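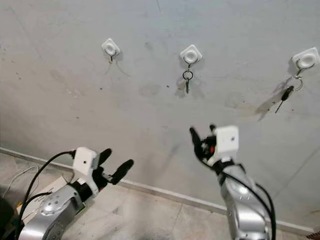

Los dobletes léxicos son, para mí, la puerta más bonita de todo el curso. Se llama doblete a la pareja de palabras que vienen de una misma voz latina y que han llegado al español por caminos distintos: una de boca en boca, durante siglos, y otra por la pluma de clérigos, juristas y médicos que sabían latín y lo usaban para escribir. La primera llega gastada, cambiada, a veces irreconocible. La segunda entra casi intacta. Y como la lengua tiene poca paciencia con los sinónimos perfectos, lo normal es que las dos acaben repartiéndose el trabajo. Sirve cualquier rincón de una casa: una llave que cuelga de un gancho en la pared ya nos da tres étimos latinos. Llave viene de CLAVEM, y tiene por hermana culta a clave. Cuelga es forma de colgar, de COLLOCARE, cuya hermana culta es colocar. Pared viene de PARIETEM (en latín hablado, PARETEM), y su familia culta asoma en parietal. Gancho, en cambio, se nos escapa, porque su origen es discutido y suele buscarse fuera del latín. ¡Tres de cuatro, y no hemos salido del recibidor!

Historia de la lengua española
Sesión 17: Palabras patrimoniales, cultismos y dobletes
Apuntes de Loan Đào para el grupo de tarde, Aula Plovstead

0. Antes de empezar

Estos apuntes acompañan la clase de 60 minutos y dan por sabidas las sesiones sobre vocalismo. Quien faltara a la de la yod, que la repase primero, por favor: en el apartado 3 sale a cada paso. Escribo los étimos en versalitas (aquí, mayúsculas) y en acusativo sin más, con la -M final que el latín hablado había perdido muy pronto. El signo > se lee "da" y el signo < se lee "viene de".

1. Tres vías de entrada

Palabra patrimonial. Ha vivido siempre en la lengua hablada y ha sufrido todos los cambios fonéticos que le tocaban: OCULUM > ojo, FILIUM > hijo, NOCTEM > noche.

Cultismo. Se toma del latín escrito, con una adaptación mínima en la terminación: ocular, filial, nocturno. Fijaos en que muchos cultismos son adjetivos que atienden a un sustantivo patrimonial. Decimos ojo pero ocular, hijo pero filial, noche pero nocturno. El hablante que aprende español como segunda lengua lo nota enseguida, y con razón se queja.

Semicultismo. Se quedó a medio camino. Es palabra antigua, oída a menudo, pero frenada por el latín de la iglesia o de los tribunales. SAECULUM tendría que haber dado algo como *sejo y dio siglo. Con CAPITULUM pasó algo parecido: cabildo sonoriza la P y la T, pero no sigue la evolución esperable del grupo T'L, y convive con el cultismo capítulo. La categoría es cómoda y un poco tramposa. Hay quien prefiere hablar de grados, y yo cada año me inclino más por esa opinión.

2. Los grupos iniciales PL-, CL-, FL-

Empezamos por ellos porque son los más vistosos. En castellano las tres secuencias confluyen en la palatal que escribimos ll-:

PLENUM > lleno / pleno
PLANUM > llano / plano
PLUVIAM > lluvia / pluvial (derivado culto)
PLICARE > llegar / plegar
CLAVEM > llave / clave
CLAMARE > llamar / clamar
FLAMMAM > llama / flama

Llegar merece un momento. PLICARE era 'doblar', y la explicación más repetida es marinera: se plegaban las velas al arribar a puerto. Es una etimología preciosa, y por eso mismo conviene tratarla con cierta prudencia, porque las historias redondas se copian de un manual a otro sin que se compruebe gran cosa. El paso fonético, en todo caso, es impecable. Plegar, por su lado, no es un cultismo puro, ya que tiene la -G- sonorizada, como corresponde a una palabra de uso popular. Lo culto sería plicar, que no tenemos, aunque sí aplicar, explicar, implicar y complicar, toda una tropa de dobleces.

Mirad además a los vecinos. El portugués va más lejos y dice chave, cheio, chuva, chama. El italiano vocaliza la L y obtiene chiave, pieno, fiamma. El francés conserva el grupo en clé, plein, flamme, y el catalán hace lo mismo en clau, ple, flama. Con cinco palabras y cuatro lenguas se dibuja ya medio mapa de la Romania occidental. A mí me sigue pareciendo emocionante. 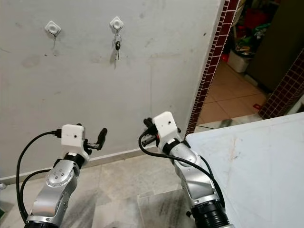 Figura 2. Llaves en ganchos adhesivos. Lat. CLAVEM > esp. llave, port. chave, it. chiave, cat. clau.

La familia de CLAVIS da para mucho más. Clavícula es, al pie de la letra, 'llavecita', y la misma CLAVICULAM produjo por vía popular clavija: doblete completo, con el grupo C'L convertido en j. Cónclave es la habitación que se cierra con llave. Clavicordio junta la llave y la cuerda. En música, la clave abre la lectura del pentagrama, y en criptografía abre el mensaje. Ojo con clavo y clavar, que vienen de CLAVUS, otra palabra, aunque emparentada ya en latín. Y una pregunta que salió en el grupo de mañana: ¿por qué clavija y clavo conservan el CL- si son populares? Pues porque el cambio a ll- no fue total, y en algunas palabras el grupo resistió. También PLATEAM dio plaza, y FLOREM dio flor. Los manuales discuten si hay presión culta, influencia de otros romances o simple vacilación. Lo dejo abierto.

3. Otros cambios que delatan a la palabra patrimonial

F- inicial. Se aspira y desaparece en la pronunciación, aunque la escritura guarda la h: FASTIDIUM > hastío / fastidio, FORMAM > horma / forma. Ante el diptongo ue se mantiene, y por eso decimos fuego y fuente. El doblete de fuego es foco, los dos de FOCUM, que en latín era 'hogar', y hogar es otro miembro de la familia (FOCAREM). Lumbre, cocina y bombilla reunidas alrededor de un solo étimo.

Vocales breves tónicas. Diptongan: SOLIDUM > sueldo / sólido. El solidus era una moneda, y el soldado es el que cobra por luchar. INTEGRUM > entero / íntegro no diptonga, porque el acento se desplazó y el grupo GR se comportó de manera especial. Apuntadlo como caso para discutir.

Sordas intervocálicas. Se sonorizan, y a veces la vocal siguiente se pierde después: DELICATUM > delgado / delicado, LAICUM > lego / laico, COLLOCARE > colgar / colocar. En colgar el orden importa muchísimo. La C tuvo que hacerse G cuando todavía estaba entre vocales, y luego cayó la O. Si hubiera caído antes, tendríamos *colcar. Con una sola palabra ponemos en fila dos cambios fonéticos, y a eso lo llamamos cronología relativa.

Grupo -CT-. Da ch: STRICTUM > estrecho / estricto, LACTEM > leche / lácteo. DIRECTUM > derecho / directo lleva además un cambio de vocal en la primera sílaba.

Grupo -C'L-. Da j: AURICULAM > oreja / aurícula, ARTICULUM > artejo / artículo. El artejo es el nudillo, y se oye poco, pero los entomólogos lo conservan.

Mi favorito, fuera de lista: CATHEDRAM > cadera / cátedra. De la silla con respaldo salió, por un lado, la parte del cuerpo con que nos sentamos y, por otro, el asiento del profesor. Lo cuento siempre de pie.

4. El reparto de significados

Suele decirse que la forma popular se queda con lo concreto y la culta con lo abstracto. Funciona bien con llave / clave, horma / forma, estrecho / estricto. Funciona peor con oreja / aurícula, donde la culta es tan concreta como la otra pero pertenece al lenguaje técnico, y nada bien con lleno / pleno, donde la diferencia es sobre todo de registro y de combinaciones: en pleno invierno, el vaso lleno. Prefiero que describáis cada pareja por sus contextos y que la regla os sirva de orientación.

También hay dobletes falsos. La llama del fuego y la llama de los Andes coinciden en la forma y nada más, porque la segunda es quechua.

5. Trabajo para la carpeta

Escoged un espacio pequeño y cotidiano (un cajón, una estantería, la mesilla) y reunid el vocabulario de lo que contiene y de las acciones que se hacen allí. Para cada voz, indicad el étimo, la vía de entrada y, cuando exista, la pareja culta o popular. Diez palabras bien trabajadas valen más que treinta copiadas. Marcad con asterisco toda forma no documentada y anotad las dudas tal cual, que en clase dan mucho juego.

Extensión máxima, dos páginas. Entrega el 14 de abril de 2025, en papel o por correo.

6. Para leer

El diccionario etimológico de Corominas y Pascual está en la sala, en la balda baja - tened paciencia con las abreviaturas, que a la tercera entrada ya se leen solas. Para la fonética histórica vale cualquiera de los manuales de la bibliografía general. Quien quiera ver cómo se colaban los cultismos en la prosa medieval puede empezar por Berceo y seguir con Juan de Mena, que es un festín.

La próxima sesión va de arabismos. Traed pensadas cinco palabras que empiecen por al- y que no sean almohada.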